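News > Regional > Water and utilities

Print this page | E-mail this article

Prollen hard water scheme moves to second stage

Households in the upper part of Prollen will be switched to partly softened water in July, after the district supplier, Skarkberg Water, completed the first stage of its treatment works at the Mulach borehole.

The borehole draws from a chalk layer and has always given very hard water. Samples taken at the wellhead over the winter gave a mean hardness of 314 milligrams per litre, measured as calcium carbonate. Water above 180 is normally classed as very hard. The supply meets all health limits and did so before the works began, but the scale it leaves in boilers, kettles and shower heads has been the most frequent subject of complaint to the supplier for several years.

Treatment at Mulach is by pellet softening. Raw water is pumped upwards through a tall steel vessel holding a bed of fine sand, and caustic soda is dosed at the base. Calcium carbonate comes out of solution and settles on the sand grains, which grow into hard round pellets. The heaviest sink and are drawn off at the bottom, and fresh sand is added at the top. The plant has two vessels, one of which can carry the normal summer flow alone while the other is cleaned.

Only part of the flow is treated. Softened water is blended with raw water in the contact tank to bring the hardness down to the target range, and the pH is then corrected before the water goes to the service reservoir. Full softening was ruled out at the design stage on grounds of cost and because very soft water can attack older pipework – a known concern in Prollen, where many service pipes date from before the war. 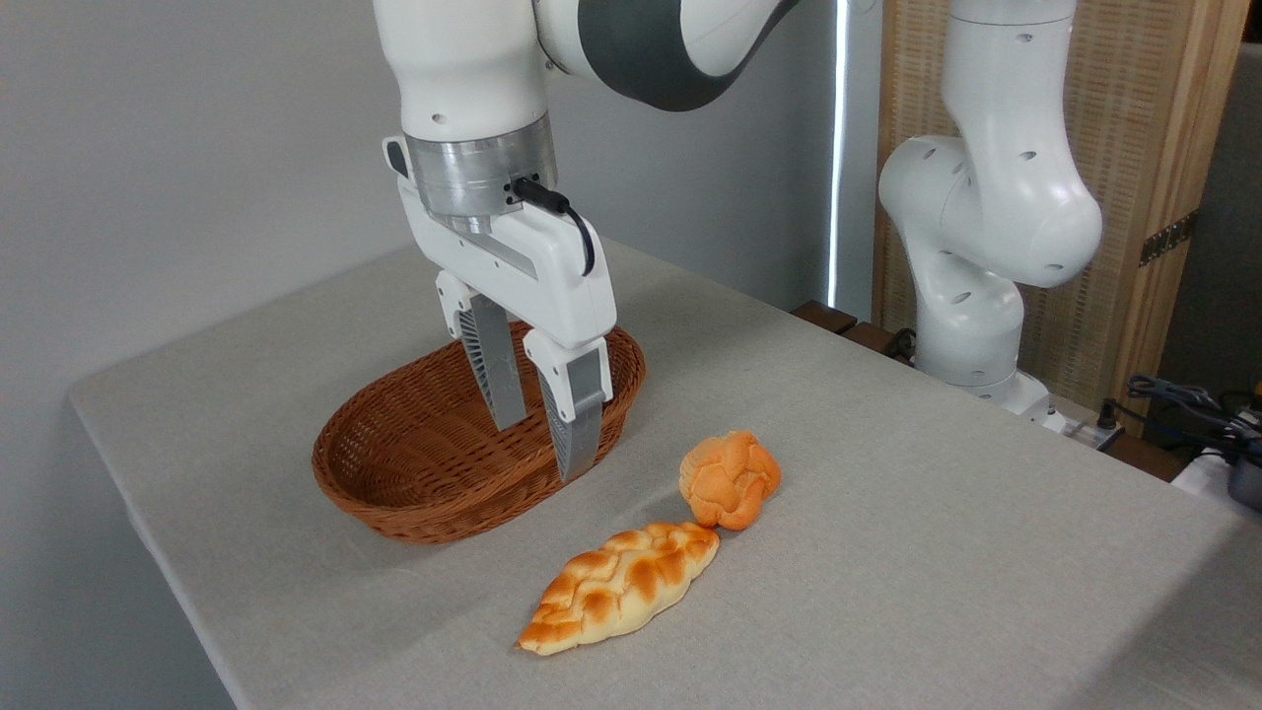 The first stage covered the vessels, the dosing room and a new power supply. The second consists of 2 kilometres of main between the contact tank and the upper service reservoir, together with a control valve at the Ait Ali junction. Pipe laying is complete and the main is being flushed and tested. Lane closures on the hill road will stay in place until the surface has been made good.

The changeover will be made in steps over several days. Some customers may notice cloudy or slightly discoloured water during this period as old deposits shift in the mains. Running the cold kitchen tap until the water clears is normally enough. Washing machines should not be used while the water is discoloured.

Owners of dishwashers will need to reset the hardness level on the machine, and those with home softeners should adjust the regeneration setting to avoid wasting salt. Revised values for each street will be sent out with the next bill. People who keep fish should test the tank before making large water changes.

The lower part of Prollen, which is fed from the river works, is not affected. A further 37 properties on the boundary between the two zones receive a mixture that varies with demand, and these will be written to separately.

Spent pellets will be stored in a covered bay at Mulach and taken away for use as agricultural lime. The supplier has not yet said whether the cost of the scheme will be met from existing charges or added to the standing charge from next year.

We use cookies to measure visits to this site. By continuing to browse you accept their use. Accept | Change settings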